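私たちについて

こんにちは、Drarumです。ロボットのソフトウェアをつくっている小さな会社です。このページは社員のひとり(普段は動作計画のコードを書いています)が、そのまま話し言葉で書いています。前のバージョンは「革新的なソリューションで未来を拓く」みたいな文章で、社内の誰に聞いても何の会社かわからないと言われてしまったので、思いきって全部書き直しました。少し長いですが、お茶でも飲みながら読んでもらえたらうれしいです!

何をしている会社か

ひとことで言うと、腕が二本あるロボットに、台の上のものをちゃんと扱ってもらうためのソフトウェアです。ハードウェアはつくっていません。アームもハンドもカメラも市販のものや協力先のものを使って、その上で動く制御、認識、計画、それから開発者が毎日触るツール類を書いています。

会社の人数は14人です。そのうちソフトを書かない人は2人だけで、あとは全員なにかしらのコードを毎日いじっています。担当はゆるく分かれていますが、認識の人が制御のバグを直していたり、制御の人がログビューアの色を延々と調整していたりするので、名刺の肩書きはあまりあてになりません。私も入社したときは「計画担当」だったはずなのに、最初の半年はほとんどビルドスクリプトと戦っていました。

始まりは3人でした。もともと同じ研究室にいた仲間で、論文用に書いたコードがあまりにも使い回せないことに腹を立てて、使い回せるものを書こうと言って始めたのがDrarumです。そのとき最初に書いたのはロボットを動かすコードですらなくて、記録したデータを時刻順に並べ直すだけの小さなプログラムでした。地味です。でも今でも毎日動いていて、中身はもう何度も書き直したのに、名前だけは最初のまま残っています(変数名の付け方がひどい一角もまだ残っていて、新しく入った人がだいたい一度は悲鳴をあげます)。

つくっているもの

看板になっているのは「Fuvo」という計画エンジンです。二本の腕が同じ台の上で仕事をするとき、どちらがどこを通って、どちらが待つのかを決めます。片腕だけなら経路を一本引けば済むのですが、二本になると急に話がややこしくなるんですよね。お互いが相手にとっての障害物になるし、しかもその障害物は動きます。昔のFuvoはとても慎重で、片方が動いているあいだもう片方はずっと固まっていました。安全ではあるけれど、見ているとだんだん眠くなってきます。今は数手先まで相手の予定を見ながら自分の経路を組み直せるようになって、二本がわりと近くで一緒に働けます。

もうひとつが認識側の「Plostamstead」です。読みにくい名前ですみません、社内ではみんな「プロスタ」と呼んでいます。手首に付けたカメラの映像から、どこに何があって、縁がどちらを向いていて、どこなら指が入るかを推定します。手首のカメラは近くがよく見えるかわりに、自分の指が大きく写り込むし、もう一方の腕もしょっちゅう横切ります。なのでプロスタの仕事のかなりの部分は、ロボット自身の体を「これは物ではありません」と片づけることだったりします。自分の指をつまもうとするロボットは、見ているぶんには面白いのですが、納品はできません。

三つめは製品というより道具箱で、記録、再生、注釈、比較をするツール群です。実はここに一番時間を使っているかもしれません。ロボットのソフトは「動かなかった」あとが本番で、何時何分何秒に、どの関節がどう言っていて、カメラには何が見えていて、計画側は何を信じていたのか、それを全部横に並べて見られないと原因がわからないのです。うちのビューアでは全部のデータが一本の時間軸に乗っていて、つまみを左右に動かすと映像も関節角も計画の中身も一緒に動きます。この画面が好きすぎて、用もないのに眺めている人がいます(私です)。

お皿とボウルの話

ここ最近ずっと取り組んでいるのが食器です。お皿を重ねる、ボウルを持ち上げて別の場所に置く、というだけの作業なのに、これが本当に奥深い! 平たいお皿は縁の下に指を入れる隙間がほとんどないし、ボウルは縁が丸く回り込んでいるので、つかむ場所を少し変えただけで指の角度がまるで変わります。お皿の上にボウルが載っていたら、どこまでがボウルでどこからがお皿なのかを先に決めないといけません。

透明なプラスチックのお皿はさらにやっかいで、深度センサーは平気で素通りした値を返してくるし、照明が映り込めば、そこに明るい別の物体があるような気がしてきます。色がきれいなので人間の目には一目瞭然なのに、点群で見ると台に穴があいていたりします。認識チームが透明なものを「おばけ」と呼び始めてからもうずいぶん経ちました。
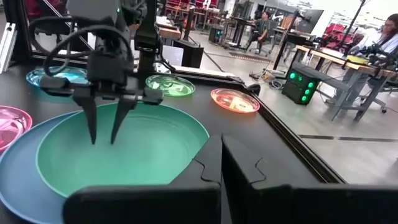
神奈川県川崎市、2018年10月25日(木曜日)

開発フロアで青緑のボウルの上に指が開いた状態で来ているところを、もう一方の腕の手首カメラから見た様子です。ボウルは青いお皿に重なっていて、奥には緑やオレンジがかった透明のお皿が並んでいます。手前に大きく写っている黒い指、こういうのをプロスタが「自分の体」として片づけるわけです。そして奥に見える透明なお皿が、さっき書いたおばけたちです。緑のお皿の表面に天井の照明が映っているのがわかるでしょうか。

こういう配置で計画側が悩むのは、ボウルそのものよりも「そのとき反対の腕はどこにいればいいのか」です。近くにいればカメラでよく見えるし、次の手伝いにもすぐ入れます。でも近すぎると相手の通り道をふさいでしまいます。Fuvoの中には「見るための位置」と「どくための位置」のどちらを優先するかを決める重みがあって、この数字をめぐる議論は昼休みにまで持ち越されます。私は「見る」派です。「どく」派の人たちとは、お弁当を食べながらも意見が合いません。

食器のデータセットは、いま社内で注釈まで付け終わった記録が1763本あります。うまくつかめたものも、滑ったものも、何もしないうちに計画が見つからなくて止まったものも、全部同じように残します。止まった記録はとくに大事で、新しい版のFuvoができると、まずこの「止まった組」を端から再生して、今度は道が見つかるかどうかを確かめます。見つかるとチャットにちょっとした音が流れる仕掛けがあって、夕方に続けて鳴るととても気分がいいです。

仕事のやり方

朝の打ち合わせは短いです。昨日の記録の中からひとつ選んでみんなで再生して、気になったところを言い合って、それで終わり。数字の報告はツールが勝手にまとめてくれるので、読みたい人が読みます。

コードは必ず別の人が読みます。制御まわりの変更だけは決まりがもう少し細かくて、シミュレーターで通して、記録の再生で通して、実機では速度をうんと落として通して、それからやっと普段の速度です。面倒と言えば面倒で、一行直すのに半日かかることもあります。でもこの順番を飛ばしたい気持ちになったときほど飛ばさないほうがいい、というのは全員が一度ずつ痛い目を見て覚えました。

ドキュメントはわりとまめに書きます。文章の上手な人がそろっているわけではなくて、半年前の自分が書いたコードを誰も信用していないからです。設定ファイルの項目にはひとつずつ、何の単位か、いくつより大きくすると何が起きるか、最後に誰が何のために変えたかを書き残しています。「なんとなく0.8」というコメントを見つけた人は、値をちゃんと調べて書き直してください、というルールもあります。なかなか減りません。

働く場所はフロアがひと続きで、ロボットのすぐそばに机があります。計画が失敗したときに、椅子をくるっと回せば実物が見えるのがいいところです。ログだけ見て一時間悩んだあと、振り向いたらケーブルが引っかかっていた、ということがたまにあります。

一緒にやっている人たち

機械設計の会社Altıntaşとは、創業してすぐのころからのおつきあいです。指先の形をちょっと変えてもらうと、ソフトで何週間も頑張っていたことがあっさり解決したりして、ありがたいやら悔しいやら。逆に、こちらの計画がうまくなったおかげで部品をひとつ減らせたと言ってもらったこともあって、その日はみんなで少しいいお菓子を食べました。

お客さんは、食器や容器を扱う現場を持っている会社と、自分たちでロボットの研究をしているチームが半々くらいです。研究チームの方にはツール群だけを使ってもらうこともよくあります。うちの計画エンジンを使わずに、よその計画エンジンとの比較にうちのビューアを使ってくださっているところもあって、それはそれですごくうれしいです(比較の結果も、できれば教えてください)。

まだできないこと

せっかくなので書いておきます。やわらかい袋はまだ苦手です。透明なものがぴったり重なっていると枚数をよく間違えます。台の外から急に人の手が入ってくるとFuvoはきちんと止まりますが、そのあと元の作業に戻るまでに考え込む時間が長すぎます。ここは今いちばん直したいところで、計画を丸ごと捨てずに途中から組み直す仕組みを書いている最中です。3月には社外の方にも触ってもらえる版にするつもりで、もう自分の首を絞めるつもりでここに書いてしまいます。

興味をもってくださった方へ

見学は歓迎です。お問い合わせフォームから、見たいもの(動いているロボットが見たい、ツールの画面が見たい、計画の中身の話がしたい、など)をひとこと添えて送ってください。担当を決めてお返事します。手持ちの食器で「これはつかめるか」と試したいものがあれば、ぜひ持ってきてください。変な形のものほど喜ばれます。

採用も随時やっています。ロボットの経験はなくても大丈夫で、実際、ゲームのエンジンを書いていた人や、地図のソフトをつくっていた人が今の中心メンバーです。C++かPythonのどちらかが普通に書けて、うまくいかなかった記録を何度も再生して見るのが苦にならない方だと、たぶん楽しく働けると思います。応募の書類に決まった形はありません。自分で書いたコードのうち、気に入っているものと、今なら書き直したいものをひとつずつ見せてもらえると、面接の話がとてもはずみます!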